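Setting Up Your Sorting Trays

Welcome to the fun part of the Wolla bench kit! Two trays and a soft work surface don't look like much when you open the box, but once they're in place you'll wonder how you ever worked with parts rolling all over the desk.

Before you start

Clear the table completely and wipe it down. Crumbs and metal shavings love to hide under felt, and they make the trays rock. You'll need the felt cover, the red tray, the blue tray and whatever parts you plan to sort.

Caution: Sort only parts that are disconnected from power. Never place a breaker or switch box in a tray while any wire is still attached to a live circuit.

Laying out the table

1. Spread the felt over the table and smooth it outward from the middle with both hands. Take your time here, a flat cover makes everything after it so much nicer!

2. Set the red tray on the left and the blue tray on the right. They can sit close together, and they don't have to line up perfectly.

3. Keep your mouse and keyboard off the felt. A separate desk to the right works beautifully.

Note: Left-handed? Swap the trays if you like, then swap the colors wherever you read them in this section.

Filling the red tray

4. Put the small electrical parts in the red tray: breakers, switch boxes, knobs and other little pieces.

5. Line them up along the back edge and leave the front open. That open space is wonderful to have when you need to set a part down and turn it over.

6. Stand breakers and switch boxes upright, with any buttons where you can get at them. Round parts can go at the ends of the row (the raised rim will catch them if they wander).

Filling the blue tray

7. Save the blue tray for supplies such as packing tape. One roll near the middle is plenty to begin with, and the blue shows right through the core, so it's easy to spot. 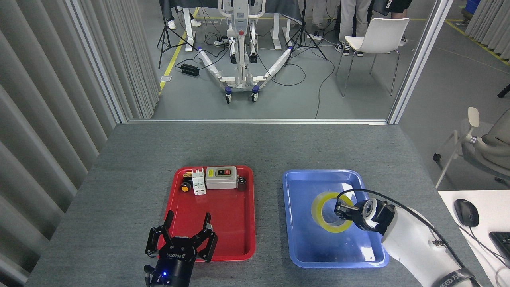 8. Go over the layout one last time, then slide each tray gently back and forth. If the felt bunches up, lift both trays and smooth it again.

Looking after the trays

Wash the trays by hand with mild soap and dry them well before you put any parts back. Brush the felt with a dry brush, always in the same direction.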